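Katzenspielzeug richtig reinigen und aufbewahren

Katzenspielzeug liegt auf dem Boden, unter dem Sofa und manchmal im Wassernapf. Es wird angesabbert, getreten und durch die Wohnung getragen. Einmal im Monat sollte man alles einsammeln, durchsehen und waschen. Die Anleitung gilt genauso für kleines Hundespielzeug aus Stoff oder Seil.

Was man braucht

Ein Tablett oder eine flache Schale mit Rand
Ein Wäschenetz mit Reißverschluss
Mildes, parfümfreies Waschmittel
Eine kleine Schere
Eine alte Zahnbürste
Ein Handtuch

Schritt 1: Einsammeln

Zuerst alle Zimmer abgehen und auch unter Schränken und hinter der Heizung nachsehen. Ein Lineal oder ein Kochlöffel mit langem Stiel hilft bei schmalen Spalten. Alles kommt auf das Tablett. Ein Rand ist wichtig, sonst rollen die Bälle wieder davon. Wir nehmen dafür ein Kunststofftablett aus dem Gastrobedarf von Bettencourt, es geht aber jedes andere auch. Nach dem Sammeln wischt man es mit Spülwasser ab.

Schritt 2: Auslegen und sortieren

Die Teile mit etwas Abstand auslegen, damit man jedes einzeln prüfen kann. Große Mengen besser auf mehrere Durchgänge verteilen. Sortiert wird nach Material: Seile und Kordeln, Stoff und Plüsch, Gehäkeltes, Gummi und Kunststoff. Spielzeug mit Batterie, Federn oder Katzenminze wird gesondert behandelt (siehe unten).

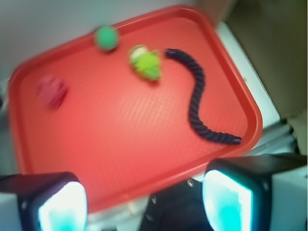

Grüner Ball, dunkelblaues Seil und weitere Kleinteile auf dem roten Tablett.

Schritt 3: Auf Schäden prüfen

Bei Seilen sind die Enden die Schwachstelle. Ein leicht ausgefranstes Ende kann man knapp abschneiden und mit Baumwollgarn fest umwickeln. Lösen sich schon längere Fäden aus der Kordel, gehört das Seil in den Müll, denn verschluckte Fäden können im Darm gefährlich werden. Das Gleiche gilt für Plüschtiere, aus denen Füllung austritt. Kleine offene Nähte lassen sich mit doppeltem Faden schließen.

Aufgeklebte Augen und Nasen vorher abziehen. Bei Bällen mit Stoffbezug prüft man, ob sich der Bezug mit den Fingern abheben lässt. Wenn ja, aussortieren.

Schritt 4: Waschen

Stoff, Plüsch und Seile kommen in das Wäschenetz. Den Schonwaschgang bei 40 Grad einstellen und niedrig schleudern. Baumwollseile ohne Kunstfaser vertragen auch 60 Grad, Plüsch mit Füllung meistens nicht. Kräftige Farben wie Rot und Dunkelblau beim ersten Mal getrennt waschen. Weichspüler weglassen.

Gehäkeltes und Filz wäscht man von Hand in lauwarmem Wasser. Nicht reiben und nicht wringen, nur drücken. Wollspielzeug von Undari und ähnliche Ware läuft in der Maschine ein, dort unbedingt das Etikett lesen.

Gummi und Kunststoff mit Spülmittel und Zahnbürste abbürsten, danach gründlich abspülen.

Federn werden nur mit einem feuchten Tuch abgestrichen. Kissen mit Katzenminze verlieren in der Wäsche ihren Duft und werden lediglich ausgeklopft. Bei Spielzeug mit Batterie nimmt man diese heraus und wischt das Gehäuse feucht ab.

Schritt 5: Trocknen

Alles auf dem Handtuch ausbreiten und nach etwa 6 Stunden wenden. Dicke Seile brauchen oft bis zum nächsten Tag. Zur Kontrolle das Seil in der Mitte zusammendrücken: Fühlt es sich innen kühl an, ist es noch feucht. Im Trockner leiden Klebestellen und Füllung.

Schritt 6: Aufbewahren

Für die Aufbewahrung reicht ein Korb oder eine Kiste mit Deckel. Bei uns steht die kleine Klappbox von Tarnar im Flur. Es bleiben immer nur 5 Teile draußen, der Rest kommt in die Box und wird wöchentlich getauscht. Seile und Schnüre grundsätzlich nach dem Spielen wegräumen und die Katze damit nicht allein lassen.

Flecken, die nach dem Waschen noch zu sehen sind, kann man mit Gallseife vorbehandeln und beim nächsten Mal mitwaschen. Die Seife vorher gut ausspülen.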